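# Open Day at Drirkholm

Half past nine, February, parking lot already full. Coffee from an urn, name stickers, a kid in a dinosaur hat asking if the robots bite. Drirkholm opens its doors once a year and this time Brelero has taken over the back hall, the long one with the bad heating.

Keep your coat on, said the woman at the desk. Good advice.

First stop, the kitchen bench. Sabina Danko runs it and talks fast, faster than I can write. Two arms, everyday stuff, no fences between us and them except a strip of yellow tape. Her group works on unpacking. Groceries, parcels, a box of dishes after a move. The boring end of housework, she calls it, and she means it kindly.

Rigid things are mostly fine now. A cup has a shape and keeps it. Wrapping doesnt. It folds, it clings, it lets light through, and the cameras have a hard time deciding where it stops and the thing under it begins. They have 1024 recorded tries in the set so far, all steered by hand by people sitting where Danko is sitting now, and the wrapping ones are the slowest.

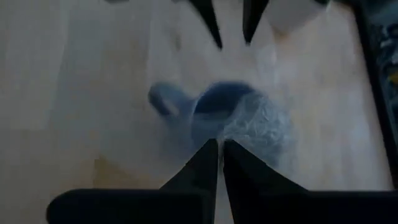 Svetozár Jurčo would have started somewhere else. Plastic is the wrong fight, he told the group by the tape, get the arms to agree on who goes first and half your trouble is gone. Danko said they'd had that argument already, at lunch, twice.

The blue mug sat by a crumpled ball of clear plastic, black fingertips right up close. You find yourself leaning in. Everyone did.

Then over to the Stilwood corner, where it's louder. Sorting bins, conveyor, a compressor that coughs. Hannelore Diekmann has 29 years in packing lines and no patience for demos that only run when the boss is watching. So she lets visitors pick the parts. A man handed her his car keys. The machine put them in with the brackets. Big laugh, keys returned.

Questions came at 11, upstairs, in a room with 4 radiators and all of them working, bliss. Someone wanted to know about jobs. Someone always does, and Diekmann took it head on: her people moved to setup and repair, a few left, she wasn't going to dress that up. Someone else asked what a home version would cost. No number. Danko wants the arms to get trough a full box of dishes before anybody talks money.

I went down again before leaving. Hall colder, crowd thinner, dinosaur hat still there, nose over the tape. Danko was letting kids try the controls, five minutes each, line back to the door. I got in it.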